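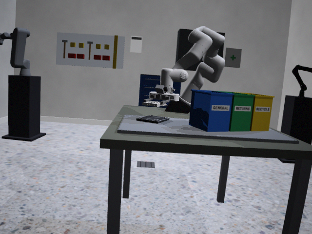
A rendered Suvimska sorting station, with a gripper above a square black part and bins labeled GENERAL, RETURNS and RECYCLE.

Suvimska is a training method for robot arms that sort objects into labeled containers. It was developed by Malathi Poduval and Evangelia Liapis at the Zacharopoulos Laboratory and is used with the Zoluler simulator. The method teaches a robot to choose a container by its written label, even when the color or position of the container would suggest a different choice. It does this by training on pairs of simulated episodes that match in every respect except for the placement of the labels.

The name refers both to the training method and to the set of rendered workshop rooms released with it.

Background

A robot trained by copying demonstrations can pick up shortcuts. If the recycling bin is yellow in every training episode, a robot told to recycle something can do well by looking for yellow, and the word on the front may have no effect on its behavior at all. The problem stays hidden for as long as the test room looks like the training room. It shows up when a site buys bins in other colors or lines them up in a different order.

Poduval ran into this while working on an earlier sorting project. Her robot had scored very well in its home setup, and then kept placing parts in the same spot after the labels had been switched. The usual remedy was to randomize everything: colors, lighting, table height, the shape of the bins. This helped, but it needed a great deal of training data, and it was hard to tell which of the changes had made the difference. Liapis, whose background was in the psychology of reading, suggested changing one thing at a time and telling the robot which thing it was.

Method

Training starts with an ordinary simulated demonstration. An arm picks up an object from the table and places it in the bin named in a written instruction. Zoluler stores the full state of the room, including the lights, the joint angles of the arm and the exact resting place of the object.

The simulator then builds a twin. It restores the stored room, trades the labels on two of the bins and plans a new motion to the correct one. The instruction stays the same. The two episodes look nearly alike until the arm has lifted the object, and from there they split toward different bins.

Both episodes go into the same training batch. The control network is trained to reproduce each motion, and a second term in the training loss penalizes it when its planned motions for the twins are too similar after the point of the split. A network that relies on color or position gives the same answer both times and pays for it. The only way to bring the loss down is to look at the lettering, and that is the beautiful part of the idea: no separate text reader is needed, and no one has to mark where the labels are.

The background is left busy on purpose. Rooms contain wall tools, cabinets and other robot arms that take no part in the task, so the network also has to learn which parts of the view to ignore.

Results

Suvimska was tested on Lostaseo, a benchmark of sorting tasks with label layouts that are held out from training. Over 905 test episodes, the network trained with twins placed the object in the correct bin 643 times. A network of the same size, trained on the same number of episodes without twins, did little better than chance whenever color and label disagreed, though it was just as good at grasping.

That last point drew a lot of interest. The two networks differed very little in how they moved, and nearly all of the gain came from the choice of bin. Poduval and Liapis took this as strong evidence that the older failures had been failures of attention, with the motor skill already in place.

A smaller study moved the trained network to a physical arm with no further training. The gap between the two networks remained, but both lost accuracy, mostly on glossy bins where reflections crossed the letters.

Limitations

The method needs a simulator that can restore a stored state exactly, and small differences in contact physics can make the twins drift apart before the intended split. It also assumes that the feature to be learned is known ahead of time. Someone has to decide that labels matter before the twins can be built.

Performance falls for long labels. Words of up to about 7 letters were handled well, while longer ones were often confused when they began with the same letters. Handwritten labels were not tested.

Later work

Liapis has since applied the same pairing to arrows and warning symbols, and the first of these rooms were added to Zoluler in June. Version 2 of Lostaseo includes tasks in which the label is changed after the robot has already picked up the object, so that it must look again before letting go.

See also

Domain randomization
Imitation learning
Shortcut learning
Sim-to-real transfer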